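Robots still slow at shop-floor chores, Espinoza trial finds

2 min read

A five-week trial of robot arms at the Espinoza returns center has ended with mixed results. The machines handled simple lifting and placing without much help, but fell behind on most of the small jobs that fill a worker's shift.

The trial, which finished in March, was run by the automation firm Vomudance with software from its partner Zeltudow. It covered 21 chores picked by the center's floor staff. They included opening cartons, folding towels, wiping down tables, putting lids on tubs and sorting returned goods into bins.

A chore counted as done if the arm finished it without a person stepping in and within three times the time a worker would normally take. By that measure the arms passed five of the 21. All five involved picking up a rigid item and setting it down somewhere else.

Folding was the weakest area. The arms could grip a towel but often lost the corners, and a fold that takes a worker a few seconds could run to several minutes. Wiping tables went better, although the arms tended to miss strips along the edges and had to be sent back over them. 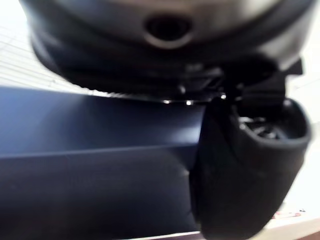 Vomudance said much of the trouble came in the last inch or so before contact. At that distance the gripper can block part of the wrist camera's view, and the software has to work from what it saw a moment earlier. The company plans to add a second camera above the table for the next round.

Zeltudow said its software improved over the five weeks and that two more chores came close to passing by the end. It did not say which ones. The company said goods with shiny wrapping and soft packaging remained hard to judge, and that it was collecting more practice runs on both.

Workers at the center were asked for their views after the final shift. Most said they would be glad to hand over lifting and bin sorting. Several said the arms needed too much watching to save any time, and that clearing up a dropped item usually meant stopping the line.

The center said no jobs were changed during the trial and that it has not ordered any machines. It will keep three arms on loan for carton work through the summer.

A separate home version of the test is being prepared by Imik, which rents out furnished apartments. It will cover dishes, laundry and making beds. Imik said it expects to start in the fall with one apartment and add others if the first month goes well.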